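Home News Products Press Contact
Share 44 Comments 2

PRESS RELEASE – FOR IMMEDIATE USE
November 4, 2025

Flodeo launches Ludix, a basket-and-label sorting set for classrooms, break rooms and anyone with a table

Two woven baskets. Paper labels. A table with nothing much else on it. That is the whole idea behind Ludix, out today from Flodeo. Sort the fruit into one basket, everything else into the other, start again.

Fruit is where most people begin – easy to find, easy to pick up, and you can eat it later. 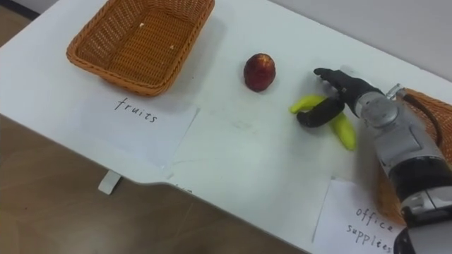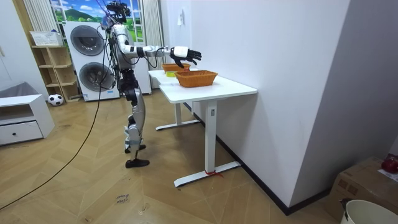

Tove Hjaltadóttir would have liked a third basket in the box, and told us so more than once during the trial. Two is fine for fruit and not-fruit, she wrote, but by the second week her group wanted a place for the things they couldn't agree on, and a tomato spent most of one morning on the bare table. She also asked for labels people write themselves. Printed ones got ignored, she said, and the handwritten ones got read.

We listened on the labels. Ludix ships with blank sheets only, plain white, and a thin black marker. Write "fruits", write "snacks", write whatever you like. The third basket is sold seperately, see below.

What's in the box
– 2 woven baskets, rectangular, rounded corners
– blank label sheets
– 1 thin black marker
– a folded card with sorting ideas, from easy to annoying

No fruit included. We did look at plastic fruit. It rolls badly and the testers didn't care for it.

About the baskets
Synthetic weave, orange-brown, thick rolled rim. Made for Flodeo by Ragnarsson. Wipe with a damp cloth, no dishwasher. Low enough sides that a child sitting down can reach the bottom. They stack when empty. Crumbs do collect in the weave – turn over and tap.

Setting up
Any flat table. White or pale tops work best as the fruit shows up well against them. Label flat in front of its basket, close to the rim, where the person sorting can read it. Leave a good gap between the two baskets and put the items in the middle. Two small tables end to end also work, one basket on each, and that gives more elbow room. Height-adjustable desks are handy for mixed groups, just set both the same or the apples find the gap.

Start with bananas and apples. Then add things that aren't fruit at all, a sponge, a spoon. Then the arguments – peppers, cucumbers, a pumpkin if you have one.

The trial
Ran through September with 116 people, in classrooms and office kitchens. Main complaints were the printed labels (gone), the original lid (also gone) and a marker that dried out (replaced with a diffrent one). The office kitchens mostly kept using the baskets after, for actual fruit, which we hadn't planned on but will take.

Price and availability
Ludix is 44 dollars, third basket extra. First run is 2,198 sets, shipping now from the Lurnusov warehouse. Schools ordering for several rooms should write first, as 300 sets are being held back for them and the order form doesn't show those yet. Working on it.

Review sets on request. Please say whether you want the English card or the blank one.

Press contact: Flodeo press desk, by the contact form. Replies same day if we can.

Share 44 Comments 2 Print
Previous release Next release Back to top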